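Rev. 2019-01-20, M. Lyons. Replaces the folding pages in the old Clestis binder. Toss those.

## Section 6 – Box folding, two-arm bench

Read the whole section before powering up. Then go back and do it in order.

What this covers: putting one flat box blank on the bench, getting both arms to it, running the Vandent fold program, and knowing when to stop it. Loading stacks of blanks is not covered. Neither is taping, or anything with a lid that tucks.

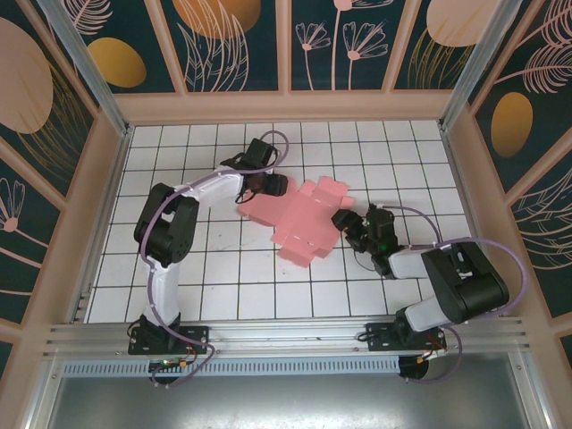

*Reading time: 6 min*

### 6.1 Before you start

People ask if the bench can take over packing. Short answer, no. A person at the Brukstead packing table folds a box without looking. The bench needs the blank put in the right spot, the right way round, and somebody standing by. It does some of the job. Panels up, most days. Corners, some days. Plan your shift around that.

You need:

- a flat blank, no tape, no staples
- a dry cloth for the tiles
- the hand controller, charged
- the log book (green, lives under the bench)
- clear floor behind you

> **CAUTION:** The arms reach past the rail. Stay behind the floor line whenever the power light is on. Leaning in "just to fix the flap" is how Alfie got his knuckles rapped.

### 6.2 Check the arms

1. Power off at the wall switch. Not the software button – the wall.
2. Check the bolts where each arm's plate meets the rail. Snug, no wobble. If a plate rocks, stop and call Tiina Hakala.
3. Follow each cable with your fingers from base to gripper. It should loop loose over the arm. Tight cable = short reach = a pulled plug halfway through a fold.
4. Tuck any cable hanging below the rail away from the tray.
5. Swing each arm by hand through its full reach. Slow. Grinding or a hard spot, write it down and don't run.
6. Look at the gripper fingers. Both should be seated all the way. Push, tug, done.

**Note:** Finger sets on this bench get swapped between jobs. The program does not know which set is on. You have to tell it (see 6.4, step 2).

### 6.3 Place the blank

1. Wipe the tiles. Marks that don't come off are fine, the program ignores them. Grit is not fine, it makes the blank creep.
2. Pre-crease every fold line by hand, once, then open the blank flat again. Yes, by hand. The arms can follow a crease. They can't make a good one.
3. Lay the blank flat in the middle, where both grippers can get to it.
4. Square it by eye to the grout lines. Close is OK, up to 3 mm off at the corners.
5. Press down any flap that's lifting. If it springs back, flip the blank or get a flatter one.
6. Hands out. Step back behind the line.

> **CAUTION:** Do not weigh the blank down with tape rolls, mugs, anything. The arms will try to fold it too.

Damp blanks are the big one. The ones stored by the loading door at Crabtree go soft and the flaps droop. A person works around a droopy flap and never notices. The arms close on air. Keep a pack indoors overnight before you use it.

### 6.4 Run the fold

1. Power on at the wall. Wait for the indicator lights to settle.
2. Open Vandent, pick **Fold – small box**, then pick the finger set. Wrong set means the grippers stop short or press to hard.
3. Press **Home**. Both arms should move off the blank. If one doesn't, press **Stop** and go back to 6.2.
4. Press **Approach**. Grippers come down to the edges of the blank. Stop and look. Neither finger should be digging in.
5. Press **Fold**. Keep your thumb on Stop. The whole time, not most of it.
6. When the program pauses between panels, check that the last one is holding. Then **Continue**.
7. At the end, press **Release**. Wait till both arms are home and the lights settle again.
8. Wall switch off. Now you can reach in.

Speed stays on **Slow**. Tia Mapplebeck tried Medium in June and got a pile of bent flaps. There's no prize for quick here, the packing table will beat it anyway.

### 6.5 Wrist view check

Use the wrist view any time you can't tell from your side of the bench if a wall is standing straight. It's on the second tab in Vandent. The view is tilted so don't judge square from it against the grout lines. Judge the seams.

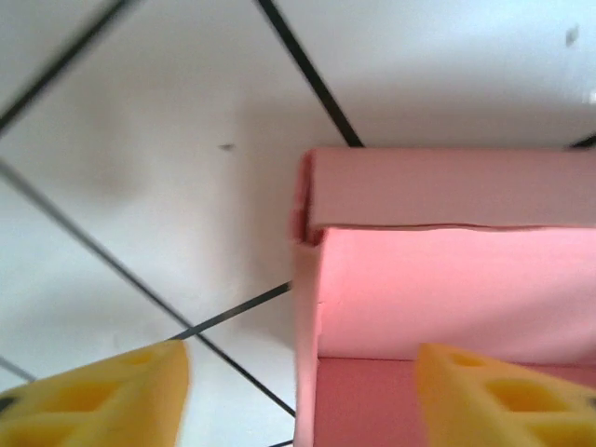 *Fig. 2. Wrist view, fingers wide open, pink box on the tiles.*

Look for:

- **Seam along the top.** A thin dark line is normal. If you can see tile through it, the panel hasn't come up far enough.
- **Corners.** Small tear or crush, keep going, note it in the log. Split along the crease, stop.
- **Finger on the inside.** One finger over the floor of the box and one outside over the tile is the normal spot before a close. Both on the same side, press Stop.
- **Shadows.** Soft gray shadow next to the box is just shadow. New people stop for this alot. Don't.

If the view is frozen, close the tab and reopen it. Still frozen – Stop, wall switch, call Tiina.

### 6.6 When it misses

It will miss. A miss is a panel that falls back, a gripper that closes on nothing, or a blank that slides.

1. Press **Stop**. Wait for both arms to go still.
2. Wall switch off.
3. Flatten the blank and go back to 6.3 from step 3. Don't restart half folded, the program always thinks the blank is flat.
4. After 3 tries on the same blank, throw it out. The creases are shot by then and you learn nothing from a fourth.
5. Log it. Which panel, which arm, what you saw. "Didn't work" is not a log entry.

| What you see | Try this |
|---|---|
| Blank slides when touched | Wipe tiles again, check the blank for dust |
| Panel comes up, falls back | Pre-crease again, go firmer |
| One gripper stops short | Finger set in Vandent, then cable loop |
| Both arms stop, light blinking | Wall switch off, wait, restart from 6.4 |
| Corner crushed | Pressing too hard, check finger set |
| Arms go for the wrong edge | Blank is turned, see 6.3 step 3 |

### 6.7 Service

Every 200 runs: fingers off, wipe the seats, fingers back on, check the plate bolts with the hex key and not by feel. Sign the log. Amber Pilkington keeps the spare fingers in the gray cabinet, ask her first.

Don't oil anything. Don't spray cleaner on the tiles with the arms over them – spray the cloth.

### 6.8 What not to give it yet

Same bench gets asked to do all sorts. Going by our own log book, here's where we are:

- Small box, pre-creased, dry: OK with someone watching
- Small box, not creased: no
- Tissue or paper lining: no, it grabs two sheets or none
- Dish towels: Alfie is trying. Not for shift use
- Anything with glass in it: no, don't ask
- Wiping down its own tiles: sort of, leaves streaks, you'll redo it

Want to try something not on the list? See Marisol Lyons before you load it. Bring one with you.

Section 7 is cable replacement. Power off at the wall for all of it.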